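**1/** 收拾了一上午桌子，成果是把东西从左边挪到了右边。开个串，记录一个成年人如何与自己的桌面谈判。

**2/** 先交代背景。2021年3月，在家办公满一年，这张白桌子同时担任饭桌、工位、包裹中转站和晾袜子的地方（最后一项只有两次，不要截图）。

**3/** 起因是我在 Halari 的网店看上一套桌面收纳，分上下两层，带抽屉，标价 1,411 元。我把它放进购物车，盯着看了一晚上，第二天它变成了 1,509 元。涨的这点钱让我突然觉得，不如先看看桌上到底有什么值得收纳。

**4/** 盘点结果如下：
- 缠在一起的充电线，其中一根的主人设备已经过世
- Prornmont 酒店的便签本，撕到只剩硬纸板
- 一张没兑换的咖啡券，一月过期
- 一本讲断舍离的书，崭新，压在所有东西下面

**5/** 那本书的书签还夹在目录那一页。我对作者没有意见，目录写得挺好，读完觉得后面的内容我都懂了。

**6/** 有人会说，笔总该有个笔筒吧。有的。我有过三个笔筒：第一个长期装螺丝和不知道哪国的硬币，第二个借给同事之后一起离职了，第三个是金属网的，笔尖会从网眼里钻出来，在桌上画一些很有个人风格的短线。

**7/** 于是轮到这只杯子。前年朋友 Dimas Oei 迷上陶艺，在一个叫 Marinho 的工作室上课，第一批作品分给了所有没来得及躲的人。我分到的是一只方口杯。准确地说，是一只打算方、中途又想通了的杯子。

**8/** 我问他这是有意做方的吗。他说，圆的谁都会做。我说那你会吗。他给我换了个话题。

**9/** 不过摆到桌面上看，我得说句公道话，它还挺上相：

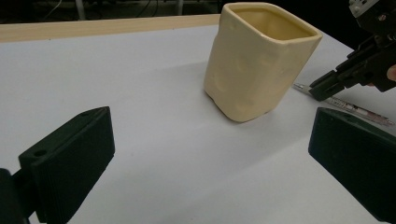
*奶油色方口杯，身上坑坑洼洼，釉面倒是很亮。旁边那支躺着的透明杆笔，暂未入住。*

**10/** 这杯子喝水是不太行的。圆杯子你从哪儿下嘴都一样，方口杯要做选择：从边喝，水面太宽，像在喝一条河；从角喝，角又是圆的，两头不靠。我试过一次，之后它就退居二线，在橱柜最里面和蛋糕模具做了一年邻居。

**11/** 但当笔筒，忽然什么都对了。笔会自己往角落里靠，各占一角，互不打扰，比我合租那几年的室友关系健康得多。杯壁上那些鼓包和小坑，拿起来刚好有地方放手指。Dimas 知道以后说这叫“人体工学”。你说是就是吧。

**12/** 接下来是选拔赛。规则很简单：在废纸上画一圈，能出水的留下，不能出水的走人。执行起来发现我会给每支笔第二次机会，然后哈口气，再给第三次。有一支我在手心里搓了好一会儿，像在抢救一只小鸟。它没挺过来。

**13/** 淘汰的里面有一支 Gratdale 展会上发的荧光笔，当年排队领的，一次没用过，就这么在笔帽里安静地干掉了。我们俩都没有对不起谁，只是缘分停在了展会那天。

**14/** 透明杆的那支是我最近的心头好，能看见里面，心里有数。写字这件事上我已经没有别的掌控感了，起码知道它什么时候会抛弃我。

**15/** 下午收到回复的朋友们的建议，统一答复一下：
- “买个理线盒”：理线盒也是要占地方的
- “杯底垫块软木”：在找了，上次见到软木是在一瓶酒上
- “桌子就该什么都不放”：请问您家的东西放谁家

**16/** 还有一位问杯子哪里买。买不到，孤品，作者本人也做不出第二只。Dimas 试过给我配一只同款凑一对，开窑以后发消息说“风格有所发展”，附了张照片，我看了很久没分清哪边是口。

**17/** 购物车里那套收纳我删了，省下 1,509 元。当然，按我妈的算法，没打算花的钱不叫省。按我的算法，这笔钱已经可以拿去买点别的了。

**18/** 比如我刚花 95 元下单了一盒新笔。要装进杯子里的，不算乱买。

**19/** 更新：Dimas 看到这个串了，说杯子当初是给我喝茶的，现在拿去插笔，他有点受伤。我说那你再送我一只喝茶的。他说好。我现在有点后悔，橱柜最里面那个位置刚被蛋糕模具占满。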